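Carpet Pickup: README and data card

Status: usable with care. Last edited 18 October 2026.

What this is

A set of short recordings of everyday clutter being picked up off a floor, made at home with a hand-held two-jaw gripper that carries its own camera. The same repository holds the scripts that cut the recordings up and the training settings for the small policy we put on the Wetau arm. The arm lives in the shared workshop at Henisstead. The recordings come from a house.

The aim was to find out whether a home-built floor-tidying robot could learn from a person holding the tool, with no robot in the room while the data is made. We had read plenty of cheerful claims about this and wanted to see for ourselves. Our answer so far is "a bit, on some objects, on a good day". If you came for a robot that clears up after children, this will not give you one.

What is in the repository

recordings/ holds the raw video with the jaw opening logged alongside it.
clips/ holds the cut clips, one attempted pick each.
labels.csv has one line per clip: object type, outcome, a free text note.
scripts/ has the cutting, checking and export scripts.
settings/ has the training settings for the two runs described below.
arm/ has the mounting notes for the Wetau. These are out of date. Read the comments at the top of the file before drilling anything.

How much data

There are 1,000 clips. We mention the number because people ask, and we would rather you didn't quote it. A great many of them show the same few objects being picked from much the same patch of carpet, so the useful variety is far smaller than the count suggests. Of the total, 111 are held back for testing and listed in settings/test_list.txt. The held-back clips come from the same room as the rest. A good result on them tells you the policy has learned that room.

How the clips were made

One person sits or kneels, reaches down with the gripper, closes the jaws on an object, lifts it and puts it down elsewhere. Each clip starts before the jaws reach the object and ends after they open again. Failed picks are kept and marked as failed. We threw away the clips where the timing log had dropped out, and nothing else.

We made no effort to tidy the room first. Toys, blankets, packets and cables stay where they are. Some people will call this realistic. It also makes it hard to say what a policy is paying attention to, and we have no good way of checking.

Objects are rubbish and soft household things: paper cups, plastic bottles, packets, bits of fabric, small toys. There is no glass, nothing sharp and nothing heavy. The cups are the most common class by a long way, and they are the class we trust least, for reasons set out under "Known problems".

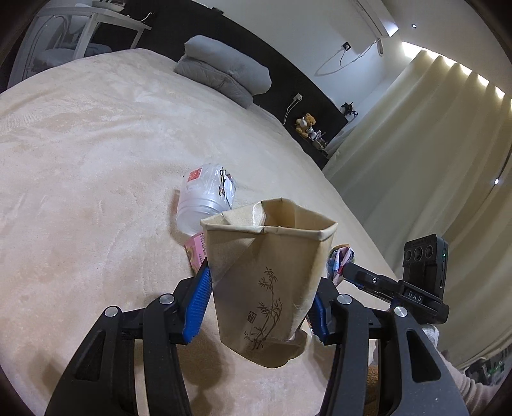
Class paper_cup. Blue pads on either side, cup already badly creased, bottle lying behind it.

The label for a clip like this one says "paper_cup, success" if the cup was carried and released. It says nothing about the shape the cup was in. We argued about adding a damage column and left it out, as two of us labelling the same clips could not agree on what counted as damage. If you need a measure of gentleness, you will have to make your own labels from the video.

Known problems

Squeeze. The jaw log records how far the jaws are open. It doesn't record force. A hand closing on a paper cup will happily go past the point where the cup is held, and the policy copies that. For tidying rubbish this hardly matters. For anything you want to keep, it matters a lot, and we would not run this policy near a full drink.

Wide view. The lens bends straight things towards the edges of the picture. The scripts leave this alone. We tried straightening the video first and lost a good part of the view beside the jaws, and the results on the arm were no better. The straightening script is still in scripts/ under old/, unmaintained.

Pale on pale. Beige cup, beige carpet. In the first training run the policy often reached for the wrong bit of floor when the cup had little printing showing. The second run was better, but we changed the learning rate and the clip selection together, so we can't tell you which of them helped. That was careless. Anyone who has the patience to separate them is welcome to.

Hands and sleeves. The person holding the tool can come into view near the edge, glove and sleeve included. On the arm, of course, there is no glove and no sleeve. We don't know how much this hurts. We suspect it hurts less than the lighting does.

Lighting. Every clip was made indoors in one room. When the workshop's strip lights were on, the arm hesitated above objects it had managed with them off. We repeated this enough to believe it and not enough to put a figure on it.

Results on the arm

We ran 20 attempts per object type on a piece of carpet laid on the workshop floor. The cups were picked up more often than they were missed. Bottles rolled. Fabric was the pleasant surprise, perhaps because almost any way of pinching a cloth is a good way. Packets were poor. The full sheet is in settings/arm_runs.csv, including the attempts where somebody had to hit the stop button.

Please don't compare these runs with numbers from other projects. The carpet was different, the arm moves more slowly than a person, and we reset the objects by hand, which lets a hopeful builder place things kindly without meaning to. We did our best to drop them at random. We are not sure our best was very good.

Running it

You need Python, a graphics card with a reasonable amount of memory, and patience with the first export, which is slow and prints nothing while it works.

1. Put the clips and labels.csv in one folder.
2. Run scripts/check.py on that folder. Fix whatever it complains about.
3. Run scripts/export.py.
4. Start training with the second settings file. The first is kept only so that our results can be repeated.

To use the policy on a real arm, set the speed limit in the arm's own controller and test with the power switch within reach. The software limit in our code has failed once. We think we fixed it. Don't rely on us having fixed it.

Sources we borrowed from

The clip format follows the one used by the Lulumden floor robot project, with the jaw opening added as an extra column. The bracket drawings in arm/ started as a Van Damme hobby kit and have been changed so much that the original instructions will mislead you.

Sharing and privacy

Clips were made in a lived-in room with the agreement of the people who live there. Sound was removed before anything was uploaded. If you find a face, a letter with an address on it or anything else that should not be public, open an issue with the clip number only, and leave the details out of the title.

You may use the data for study and for your own builds. Selling it on is not allowed, and neither is presenting it as a test of household robots in general. It is one room, one tool and a lot of paper cups.

Still to do

Record in a second room with a hard floor.
Add more bottles.
Replace the mounting notes.
Repeat the June training run with only one thing changed.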